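Two arms on one table, part 4

10/20/21

Last month I promised to write about the sorting job, so I do it now. The build stands in our shared workshop in Gerville, where I rent a corner together with Danish Gilani. He does the wiring and I do most of the code, which we call Khokhar.

The job sounds easy: take toy bricks from the table and put each one in a bin. I chose bricks because my children have plenty of them, and because a brick does not complain when it is dropped.
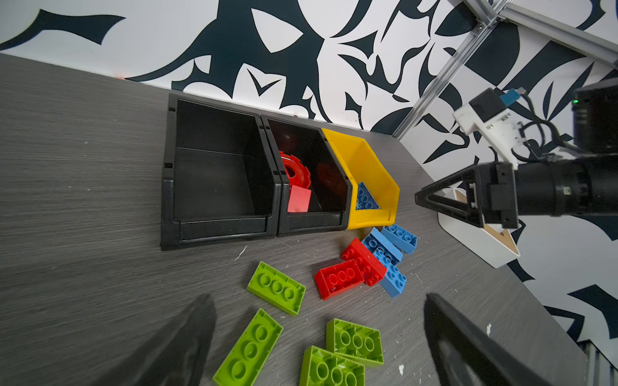 Bricks and bins from the wrist camera, with the other gripper coming in from the right.

The hardest part is when bricks lie on top of each other. Khokhar then takes two bricks for one long brick and aims at the middle, where there is nothing good to hold. I labeled 392 pictures by hand in the evenings, and I think I will need more — Danish says 3000, but he is not the one who labels.

The second problem is sharing the space. Both arms want the same brick very often. For now I use a simple rule: one arm waits until the other has left the middle of the table. It is slow, but I sleep better.
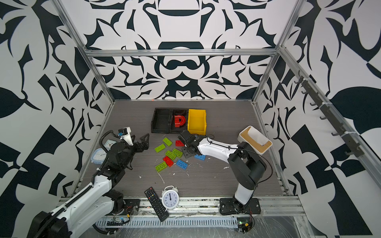
Both arms over the table. The green bricks are the biggest group.

In November I want to replace the waiting rule with something smarter. If you have made two arms work close together at home, please write me in the comments which method you used.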